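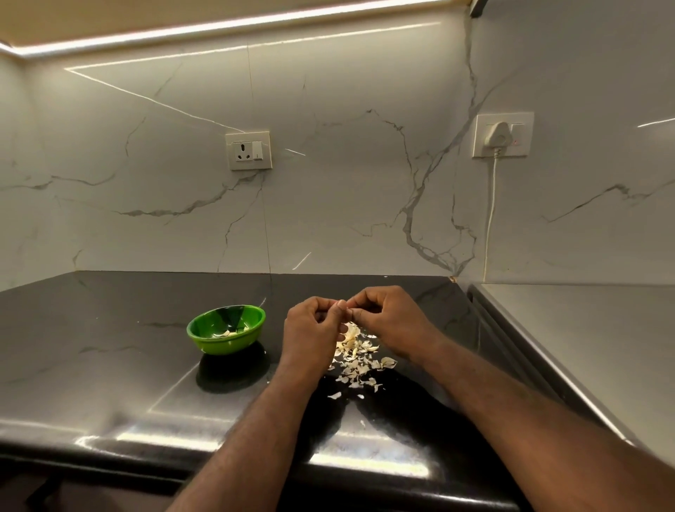 Can I plant supermarket garlic, and have I left it too late?

Posted by Seidu Eshun, 2023-12-14

Hello all! I've just taken on a little plot at the Mitberg allotments and I'm itching to get something in the ground before spring. I cook with loads of garlic, so that seems the obvious first crop. Can I just break up a bulb from the shop, or do I need proper seed garlic? The soil is heavy and rather sticky at this end of the site. Also, is it too late in the year?

Zhuoran Hao

Not too late at all, get planting! Garlic loves a cold spell, it's what makes the bulb split into cloves, and I've had lovely crops from a December start. Shop bulbs do sometimes work (I grew a decent row from them my first year) but many come from warmer places and they can carry disease, so I'd spend a bit on seed garlic if you can. I grow one called Grorholm and I'm mad about it. Fat cloves, keeps for ages, and last July I lifted 73 bulbs from one bed!

Split the bulb on the day you plant and leave the skins on the cloves. Save the peeling for the kitchen.
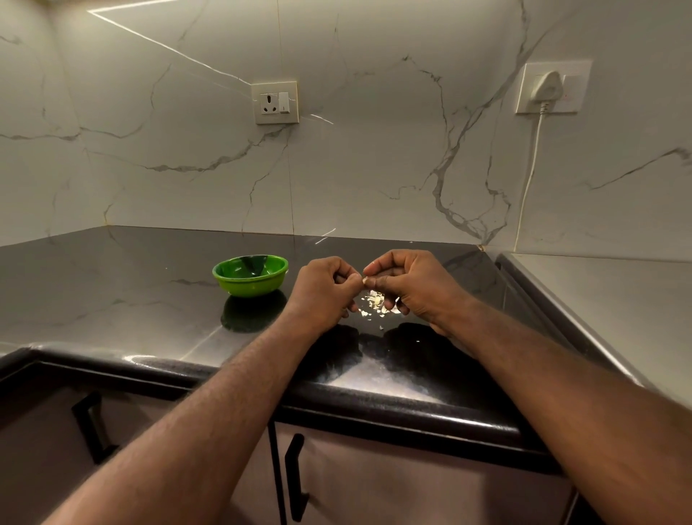
Peeling garlic over the worktop.

Keep the biggest cloves for planting and eat the small ones. Push them in pointy end up, so the tip is 2 cm under, and leave a good hand's width between them. With sticky soil like yours I'd make a ridge and plant along the top so they don't sit in the wet. Then net them, the blackbirds will have the lot out by morning otherwise. Stop watering once the leaves go yellow in summer, and lift them on a dry day. You'll love it, home-grown garlic straight out of the ground is so juicy and sweet!

plot89

what she said about the ridge. mine rotted two winters running on the flat. if it's really soggy start them in pots by the shed and move them out in spring, works fine

Li

Shop garlic is ok, done it for years. Don't plant where you had onions or leeks.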